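Home | Services | Our Work | Newsletter | Support | Contact

Redirects: what to do before an old website is switched off 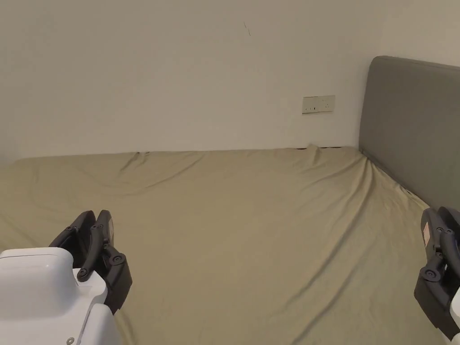

Vrabec Web Studio – Hosting and Migration Team

When a site moves to a new content system, the page addresses usually change. A page that used to live at /products/item.php?id=40 may now live at /products/table-lamps/. Search engines, bookmarks, printed leaflets and links on other sites still point to the old address. Without a redirect, all of them lead to an error page.

A redirect is an instruction on the server. It tells the browser that the page it asked for has moved, and gives the new address. There are two kinds in common use. A 301 says the move is permanent. A 302 says it is temporary. For a site migration, use 301. We still find 302s left behind by plugins that set them by default, and in those cases search engines may keep the old address in their listings for longer than the site owner wants.

Start with a full list of the old addresses. The sitemap is a starting point but is rarely complete. Add the addresses found in the server logs, the landing pages in your analytics account and any addresses used in email campaigns. For the Jarkolex migration, the sitemap held fewer than half of the addresses that were receiving visits. The final list, compiled by Radek Baláž, ran to 733 lines.

Put the list in a spreadsheet with two columns, old address and new address. Each old page should go to the closest matching new page. Sending everything to the home page is quick, but search engines tend to treat this as a missing page, and visitors have to start their search again. If a page has no replacement and no close match, let it return a 404 or a 410.

Where the old addresses follow a pattern, one rule can cover many of them. Keep pattern rules below the single-page rules in the file, as most servers apply the first match they reach. Rozália Procházka keeps a short set of tested patterns for the more common shop systems, and clients on our hosting plan can ask support for a copy.

Avoid chains. If the site has moved before, an old rule may point to an address that is itself now redirected. Rewrite the first rule so that it goes straight to the final page. Check for loops at the same time – a loop will stop the page from loading at all.

Test on the staging server before launch. Any crawler that accepts a list of addresses will do. The report should show a single 301 followed by a 200 for every line. Test again on the live server, where the rules for https and www also come into play.

Keep the rules in place for at least a year, and the old domain registered for as long as it receives traffic. A file of 1,000 rules has no effect on speed that a visitor would notice.

Clients whose sites are due to move in September will receive a blank spreadsheet from Nantana Sukprasert. Please return it before the content freeze starts.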